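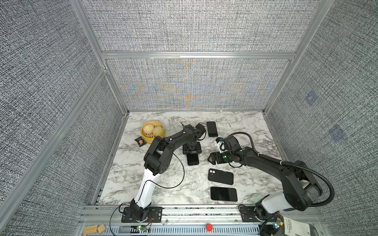 Home | Columns | Kitchen Table | Archive | Contact

Kitchen Table > Opinion
March
By Sieglinde Oltmanns

My sister asked me over lunch when she can have a robot that clears up after her kids, and I told her fifteen years, and then I felt bad and said ten, and really I have no idea. But I do have opinions!

I think we keep picking the wrong chores to get excited about. Everybody wants to see laundry folded. Fine, I hate laundry too. What I want to know is whether a pair of arms can deal with a table the way it looks at my house after dinner, which is to say a steamer with two buns left in it, a snack packet, and phones lying all over the place, one face up and one face down and another stuck in a stand. Any eight-year-old could put that right if you bribed her. For a machine it's a pile of separate headaches.

Take the buns. A bun is soft, and if you squeeze it like a phone you have a flat bun. Then take the phone, which is thin and slick and lies flush on the marble with nothing to get hold of (I can barely pick mine up off a smooth counter, I end up dragging it to the edge with a fingernail). A gripper with two jaws has to manage both, one after the other, and a crinkly little packet besides. My hand does all this while I'm talking to somebody. I never gave it any credit until I started reading about this stuff.

My neighbor in Ulholm runs a small packing shop and he's a lot more cheerful than I am. His line is that the arms don't have to be good, they have to be good enough at 6 in the morning when he can't get people to come in. And I see that, I do! In a shop the same box shows up 2000 times and you can put the thing where the arm likes it. You can bolt everything down and put up walls and leave it there. Try bolting anything down in my kitchen. The table moves, the dog moves, somebody puts a wet glass on top of the mail.

So no, I don't think they can do chores yet, at least not the way my sister means it. I think they can do pieces of chores. Lift this, set it there, maybe pass it from one arm to the other. I'd even pay for pieces, if the price was right and it didn't take 15 minutes per phone. What I won't do is buy one on the strength of a nice video and then stand behind it all evening, moving the buns back to where it can find them.

Ask me again next spring. My sister certainly will.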